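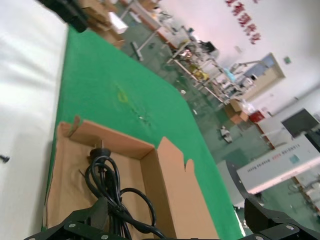
Progress report to Brondura – cord packing line, Dumton workshop
Period: October to December

Work in this period moved from bench layout to trial packing. The task is to place one coiled power cord in each open corrugated tray, plug at the back, ready for the Brillow accessory kit. Trial stock was 500 trays and 500 cords, all supplied by Choo.

Status by work item:

Bench surfaces. Green mats are in use on the packing tables. Trays slide less than they did on bare tops.

Coiling. Loops are laid by hand and left untied. Mean packing time is 10 seconds per tray. Cords with a stiff outer sheath spring open and have to be laid again.

Trays. Side walls tear at the top edge when a tray is pulled from the stack by one corner. Torn trays are still used for trials but will not go to dispatch. A heavier board grade has been quoted – the price is under review.

Storage. Flat and made-up cartons still share floor space near the doorway. Shelving has been requested.

Spend to date is 90 per cent of the allocation for this stage. We request an extension of 2 weeks to finish the tray comparison.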